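The Silence Between Two Bells
By Felicidad Pascual

In the valley of Sundau there is a small house of prayer which belongs to no church. People come for eight days, give their telephones to the woman at the door, and do not speak until the last breakfast. I went there in January, with many doubts and one warm sweater.

The woman at the door is Beverley Mudgway. She was a school nurse before, and she has led the retreats for 30 years. When I asked her what I must believe, she gave me a blanket and showed me the stairs.

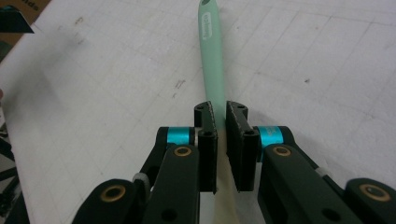
Each morning began with two bells, and between them we sat. Beverley calls this sitting "attention," and she says that it does not need a cushion or a candle. She told us to practice it first with plain things, and to stay with one of them until we stopped naming it. A pale green plastic handle is enough for this, the kind with raised white letters along it that you have held many times and never read. I found the exercise very hard. On the second day I became angry, and on the fourth day I slept through the bell.

Boris Lazarević, who came from the Orthodox tradition, had another way. He repeated a short prayer with his breath, as his grandmother did when she made bread. He explained to me later that the words become quiet after some time, but the prayer continues. Lucyna Adamczyk had no religion since her youth. She walked every afternoon to the old chapel at Proltodmont and sat outside on the wall.

At the last breakfast we were permitted to speak, and for a long time we only passed the butter. Then Lucyna asked if God was in the silence or if we had brought Him with us in our bags. Boris laughed. Beverley answered that she had asked the same thing in her first year, and she poured more coffee.

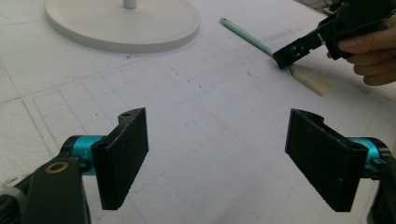 Black pads with a gap between them, over a white surface with thin gray lines.

I am home now, and my street is loud. I sit ten minutes before work, not every day. Sometimes I hear the refrigerator and sometimes I hear something behind it, for which I have no good word in any of my languages.

Related stories
Precious Castillo: Fasting With My Neighbors
A Night Walk to the Shrine of Daltero
Why I Still Light the Lamp
Letters From Readers, April 2024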